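3.2 Storage conditions and sampling of the vehicles

The field of the sample is old cars kept by private owners, and the question of this section is how the place of storage was recorded together with the state of the paint. In the earlier literature on classic vehicles the term "original paint" is used in at least two senses. Sometimes it means that no panel was ever painted again after the factory. Sometimes it means only that the color is the factory color and that most of the outer surface is old. We follow the first, stricter sense, and we use the word "refinished" for every panel with one or more later layers, even when the work was done many years ago and the owner did not know of it.

The 77 cars in the survey came from two sources. The larger group was reached through the Telwood register, which keeps a record of body and engine numbers for closed two-door cars and accepts entries from owners in any country. The smaller group, 22 cars, came from the Huamán collection, where the vehicles are kept on their wheels and are started a few times in the year. The two groups are not equal in their paperwork. Cars of the collection have a folder with invoices, import papers and letters, while for register cars we often had only the registration document and the memory of the owner. For this reason the history of a car was never used alone to decide whether a panel was refinished.

Paint thickness was measured with a Pikamow gauge on nine panels of each car: the hood, the roof, the two doors, the two front fenders, the two rear fenders and the trunk lid. On each panel five points were taken, and the median was kept. We did not take points closer than a hand width to an edge, where the factory layer is uneven and can give a false impression of later work. Panels made of aluminum were measured in the second mode of the gauge, and the calibration foil was checked again after the change of mode. Filler was noted separately when a reading was far outside the range of the other points on the same panel.

For the place of storage we used a short form with closed answers. The form asks for the type of wall, the type of floor, the presence of heating and whether the car stands under a cover. Brick, concrete block, timber and sheet metal were the wall types offered, and a free line was left for other cases. Furniture against the walls was also recorded, as it changes the movement of air at the height of the sills.
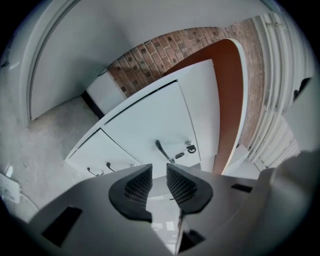 Figure 4. White metal cabinet against a red brick wall.

The answers were coded by two readers who worked separately. Agreement was good for walls and floors. It was weaker for heating, as some owners counted a small portable heater as heating and other owners did not. These cases were discussed until both readers could accept one code. A heater used only during repair work was coded as no heating.

One difficulty must be mentioned. A car may stand today in a dry garage but may have spent a long time in a barn or under an open roof. The form asks only for the present place, and in May we added a question on earlier places. The owners who had answered before this change were contacted a second time, but not all of them replied. The Fikalard index of body condition, which we use in Section 4, does not need this information, and the results with the index are therefore given for the full sample. Results on earlier storage are given only for the cars where the answer is complete.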